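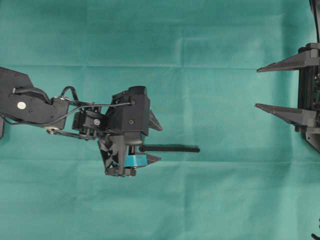

Traspaso de una pieza flexible entre dos brazos: procedimiento de prueba

Keyvan Hashemi, mayo de 2018

La pregunta de partida es si un par de brazos de sobremesa puede encargarse de tareas menores de taller o de casa: pasar un tubo de una mano a otra, sujetar una manguera mientras se coloca la abrazadera, recoger un cable. De momento la respuesta es parcial. El traspaso aislado es abordable; la tarea completa exige todavía supervisión continua. El procedimiento siguiente cubre solo el traspaso.

Requisitos

Dos brazos enfrentados con pinza de dos dedos.
Una cámara por muñeca, orientada hacia la zona de agarre.
Tela mate de color uniforme, sin estampado.
Una pieza alargada y ligera.

Paso 1. Preparar la superficie

Extienda la tela hasta cubrir toda la zona de trabajo. Los pliegues suaves no afectan a la segmentación si el contraste con la pieza es alto. Retire herramientas y restos de cable de la zona central.

Paso 2. Fijar el agarre de origen

Cierre la primera pinza sobre la pieza y deje libre el extremo que va a entregar. Compruebe el par de cierre con el brazo parado. Un par excesivo deforma las piezas blandas y desplaza el extremo libre, con lo que la posición calculada deja de ser válida.

Paso 3. Aproximar la segunda pinza

Acerque el brazo receptor a velocidad reducida. Si la pieza es curva, no tome como referencia el eje de la pinza de origen: localice el extremo en la imagen y corrija desde ahí.

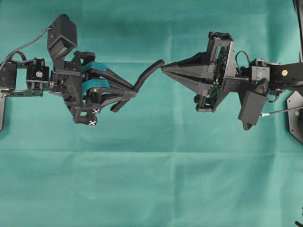
Fig. 2. Aproximación al extremo superior de la pieza curva.

En el montaje de Nunmont este paso concentra la mayoría de los fallos. Una persona corrige la trayectoria sin pensarlo; el controlador Werken necesita una nueva estimación de la posición en cada ciclo. Barbieri propone añadir un sensor de fuerza en los dedos, opción que queda pendiente para julio.

Paso 4. Cerrar y mantener el doble agarre

Cierre la pinza receptora sin abrir la de origen. Mantenga ambas cerradas durante 2 segundos y verifique que ninguno de los brazos tira del otro. La corriente de los servos de muñeca debe permanecer estable. 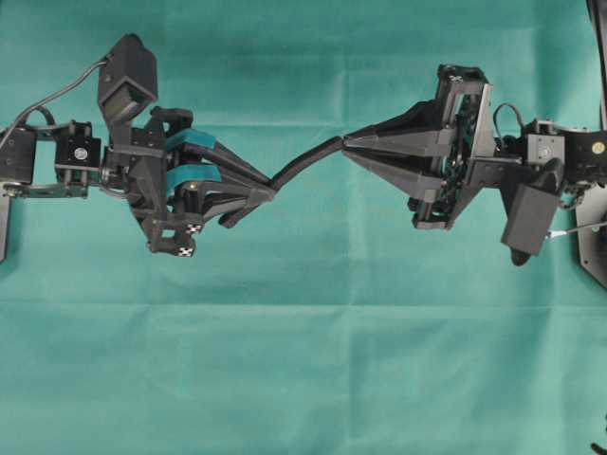

Paso 5. Liberar y retirar

Abra la pinza de origen por completo antes de mover su brazo. Retírelo en línea recta, siguiendo la dirección de los dedos. Registre el resultado como traspaso válido únicamente si la pieza sigue sujeta al terminar la retirada.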